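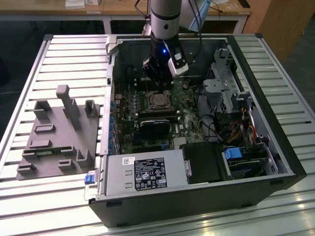

Tritix support wrote back overnight that the gripper kit was never rated for pulling CPUs, only for memory, cards and drives, and would we please say so in the review. Fine. Will say so. Their sales sheet says "full teardown" though, so that goes in too.

Friday, February 9, 2018

Trial of the Tritix kit, day 4. Desktop towers on their side, panel off, arm coming in from the top. Dell board in this one.

Approach over the socket is good. Wrist clears the drive cage if we come down straight – any tilt and the cable bundle starts dragging on the upper link. Need a better tie point. Tape is not a tie point.

Force limit at 12 N as shipped. Too low for card slots, it gives up before the latch does. Raised to 21 and ran memory again, no complaints from the software. Didnt try cards yet.

Fixture plate: the printed one is ok for now but I want the slots deeper. Flurkari quoted 600 for a machined one, no lead time given. Asked again.

Vision setup still slow to find the socket on boards it hasnt seen. The Sakamoto arm mount did this quicker last May but you had to teach every board by hand, so not a fair comparision. Write that up seperately.

To do
– power supply latch, the blue one, can the fingers even get behind it
– reroute the cables
– ask Tritix what the return window is
– Vakilell want our numbers before they decide on theirs, send the memory runs only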